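4.2 Height estimation over surfaces without texture

Most of the errors reported in Section 4.1 came from one kind of view. When the wrist camera faces a plain, pale surface and no object lies within its field of view, the feature tracker has very little to hold on to, and the estimated distance between the fingertips and the surface begins to drift. The baseline method treats these views as missing data and carries the last reliable estimate forward. We asked whether the shadow falling on the surface could be used in its place.

The Oltidton set contains 454 approach sequences, all recorded with the jaws open. We removed the sequences in which an object or a printed mark entered the view before the arm stopped, leaving 332 for the present analysis. Each sequence was paired with the height reported by the arm's joint encoders, which served as the reference value. No sequence from the Sundale set was used in training at this stage.

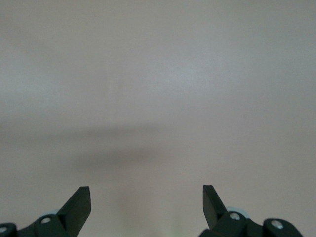

Figure 3. Wrist camera view of a plain, pale surface with the gripper open. A soft shadow band crosses the middle of the view, darkest left of center.

The shadow model takes two inputs: the brightness profile along each column of pixels, and a fixed mask that covers the gripper. The mask is needed because the fingers and their linkages are much darker than the surface and would otherwise control the result. From the remaining pixels the model estimates the position of the shadow and the softness of its edges. A small regression network then maps these values to a height. We did not supply the location of the lamps – the network must learn any effect of room lighting from the training sequences alone.

Training and test sequences were split by session, so that no lighting setup appeared in both groups. On the test sequences, the shadow model reduced the median height error by 29 percent compared with the baseline. The gain was largest during the final part of the approach. At greater heights the two methods gave similar results, and the shadow model was slightly worse in sessions with several lamps of equal strength.

We also tested the Gallardo variant, which adds a color channel to the brightness profile. It gave no consistent improvement and was not carried into the grasping trials described in Section 5.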